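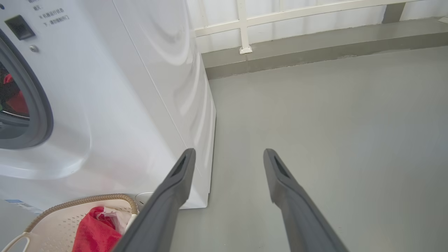 Wrist camera view at the front loader, fingers open, basket at lower left.

Progress report, Flinholm home trial, second period
Product under review: Avram two-finger gripper kit with wrist camera (supplied by Pistum)
Covers: May through July

Short version first. Kit is in, kit works, laundry is the hard part. We are behind on the folding module and ahead on data. Budget OK except for spares. Asking for one decision from you, see the end.

Where we are against the plan

Install and calibration – done. Took four days, the plan said two. The Pistum mounting plate didn't match the bolt pattern on our arm and we had an adapter cut locally. Supplier has since sent a revised plate, free, not fitted yet because the adapter is fine.

Kitchen tasks – done, reported last time, nothing new to add.

Laundry tasks – in progress. This is where most of the period went. Sub tasks are: approach the machine, open door, take items out of the drum, drop into basket, close door. Then the same thing in reverse for loading.

Folding – not started. Was supposed to start in June. Moved to the next period, explained below.

Results so far

We logged 766 attempts on the laundry tasks in the period. Of those, 348 were full unload attempts, meaning door to basket with no help from the operator. The rest are door only, approach only, or loading.

Door opening is good now. The trick was coming in lower and letting the finger pad slide before closing, instead of trying to grip from the front. Early on we had a lot of false grips where the controller reported contact and nothing was held. Avram firmware update in June fixed most of that. Release notes for the update are two lines long and don't say what was changed, which makes it hard to write up properly. Have asked.

Taking items out of the drum is so-so. Towels fine. T-shirts fine. Anything thin or slippery, not fine. Socks are a problem by themselves, the fingers pick up one and lose it on the way, or pick up three. Bedsheets we stopped trying after 22 attempts, the sheet drags on the rim and the arm hits its force limit and stops. Correct behavior from a safety point of view but it is not going to unload a sheet that way.

Basket drop is OK when the basket is close to the machine. If somebody moves it during the run the planner doesn't pick it up until the next look. We lost a good number of runs to this before we changed the routine to look twice. Costs a few seconds per item.

Loading is at an early stage, not enough runs to say anything useful yet.

The kit itself

You asked for an honest opinion on whether this is worth buying for the other sites, so:

Good
Light. Arm payload was a worry in the proposal and it isn't one anymore.
Finger swap is quick, two screws, no recalibration needed if you use the same type.
Camera placement is good. Both fingertips stay in view the whole time, so an operator watching remotely can see what the grip is about to do. The old kit had the camera off to one side and operators complained about it constantly.
Software install was painless on a clean machine. On our older machine it was not, lost a day to driver versions.

Not so good
Pads wear out. We went through 31 pads, the quote assumed a dozen for the whole trial. Laundry is rough on them, the drum edge especially.
Cable exits on the wrong side for a low reach. Near the floor it rubs. We taped it, then sleeved it, sleeve is holding.
White surfaces in bright light are hard for the depth estimate. A glossy side panel gives holes in the depth map and the planner gets cautious and slow. Pulling the blinds helps. Supplier says there is an exposure setting coming, no date.
Manual is thin. The section on force limits contradicts itself, one page says the limit applies per finger and the next page says it's the total. We assumed total, being the stricter reading.
Support answers within a day mostly, but only by email, and there was one week in July with no reply at all.

Compared with the Trernavden gripper we tested last year: Avram is lighter and has the better camera, Trernavden had tougher pads and much better paperwork. Grip strength similar for anything we do in a home. Trernavden was slower to open, which mattered less than I expected.

Why folding slipped

Two reasons. The spare pads took three weeks to arrive and we did not want to start a new task on worn ones. Second, the folding table for the site turned out too low for the arm's comfortable range and a replacement had to be ordered. Table is here now, height is good. Nothing blocking the start.

We used the gap for more unload runs, so the time wasn't lost, but the folding milestone will be late by some five weeks. I don't see a way to get that back without dropping the loading work and I would rather not drop it.

Spending

Hardware – on budget.
Pads and spares – over. Line is used up. Covered for now from the travel line, where we underspent becuase the supplier training was moved online.
Operator hours – slightly under.
Site costs – on budget. Water and power for the washer are in the rent.

Risks

Pad supply. Single supplier, slow shipping. We now keep a full set on the shelf and reorder when we open it.
Firmware. Updates come without warning. Auto update is switched off as of July and we test each one on the bench before it goes on the arm.
Operator fatigue. Long unload sessions are dull and the error rate creeps up in the afternoon, clearest after 3 pm. Sessions are now capped at 90 minutes.

Next period

Finish loading runs, same target as for unloading.
Start folding, towels first, then shirts.
Retest thin items with the soft pad version, Pistum is sending a sample set.
Fit the revised mounting plate when the arm is down for service anyway.
Write up the door routine so the other sites can use it withuot calling us.

Decision needed

Second kit, yes or no. The current quote holds until the end of next month. My recommendation is yes, with two conditions: pads priced as a consumables bundle and not one by one, and a written answer on the force limit question before we sign. If the answer is no, we can finish the trial on one kit but folding and loading would have to run one after the other and the end date moves.

Full run logs are in the project folder under laundry, sorted by task. Spreadsheet with the spending lines is in the same place. The loading tab is still missing the last few sessions, will be added this week.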